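Trekstead Community Help > Home and Family > Games and Hobbies

How to start a chess evening for beginners in a small town library?

Asked 29 May 2026
3 answers
108 views

Hello everybody. I moved to Temba two years ago and I would like to start a chess evening in our library. The librarian has agreed that I use the reading room one evening every week, from six until eight. It should begin in October, when people stay indoors more.

I am not a strong player. I know the rules well, I know a few openings, and I lose to my nephew regularly. So I don't want to make a club with ratings and tournaments. I want a place where a person who has never touched a pawn can come in and after two hours can play a full game, even a bad one.

My questions are these:

How do I explain the rules to a mixed group, where some are eight years old and some are seventy? When I tried it with my neighbors, I explained all the pieces at once and after the knight they were lost. One of them asked me three times if the king can be taken. I did not know how to answer in a simple way, as the true answer is a little long.

Do I need clocks? A clock costs more than a chess set in the shop here, and I think beginners become nervous with it. But without the clock, one game can fill the whole evening and others wait.

What to do with pieces in different colors? The sets which I can get are not all black and white. I worry that it confuses people when the book says "White to move" and there is no white on the board.
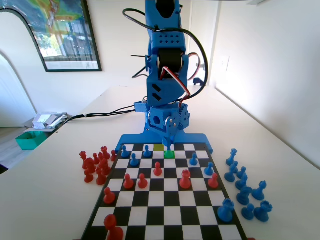
Olumide Ogbonna wrote under the question that the color of the pieces is the smallest worry, and that he learned on a set where one side was green. You decide before the game which color is "White" and you write it on a card beside the board. He added that the board has to be turned correctly, with a light square in the right corner near each player, and this mistake he meets much more often than any mistake with colors.

Thank you, Olumide, I will make the cards. About the corner I also was wrong for one full winter, until my nephew told me.

One more thing. The library has a budget of 2,000 for all the activities of the year, so I can't ask for much. I would be glad to hear what is necessary to buy and what can wait.

Answer 1 (accepted)

I led a beginners' evening for several years in Grevuvent, in a room behind the post office, and I will write what worked for us. English is my third language, so please excuse mistakes.

Don't teach all the pieces on the first evening. Begin with pawns only. Each player puts eight pawns on the usual row, and who first brings one pawn to the other side wins. It takes five minutes, and they learn how the pawn walks, how it captures, and that it can't go back. Then add the kings. Then the rooks, then the bishops. The queen is easy after these two. The knight I always leave for last, and I let people walk with it alone on an empty board for some minutes before it goes into a game.

Castling and en passant can wait for the second or third evening. If a child who already knows en passant uses it against a beginner on the first day, there will be tears. I have seen this.

For your neighbor's question about the king, I say it like this: the king is never taken, the game stops one move earlier. If your king is attacked, you must save him now. If you can't save him, it is checkmate and you have lost. If he is not attacked but you have no legal move with any piece, it is stalemate and a draw. I show one position for each on the big table and leave them standing there all evening, so people can go and look.

Clocks: no. Not in the first months. We had a kitchen timer for the whole room. When it rang, the games which were still going were stopped, the players shook hands, and they could write down the position if they wanted to continue next week. Almost none of them continued.

What to buy: plain plastic sets with boards that roll up. Arnico was the make we had and I was content with it, but I think any similar one will do. Look that the bottom of the pieces is heavy enough. Ask also in the library if people have old sets at home. We received a lot of them, and from the broken ones we made a box of spare pieces, which saved us many times. A missing bishop was usually replaced with a button before that.

About ages: I didn't separate them. An eight-year-old and a grandfather are often at the same level in the first month. Later the child will win, and you should warn the grandfather.

Comment from Prasert Nakpan: The game with pawns only is very good. With my daughter I gave the rule that a blocked game is a draw, otherwise she sat and waited for me to get tired.

Answer 2

just print the rules and give them to everyone, they can read. chess is not so hard. and put the tables near the window

Answer 3

I agree with most of the first answer but I would like to add something about the second hour. In our group the people who finished early became bored and started to give advice to the others, and it made bad feelings. What helped was a small table with puzzles, mate in one only. I copied 57 of them from an old book, one on each card, with the solution on the back. Those who wait take a card. When they know all the cards, you mix the pack and they have forgotten half of it.

Please also make a rule that only the two players touch the pieces and only the two players speak about the game. You must say it every week in a friendly voice. Otherwise there is always one man who stands behind and sighs.

And keep tea away from the boards. The boards that roll up can be wiped, but the paper ones become wavy, and after this the pieces don't stand straight on them.

Was this page helpful? Yes / No
Related: Which way does the board go? / Teaching card games to children / Quiet hobbies for shared rooms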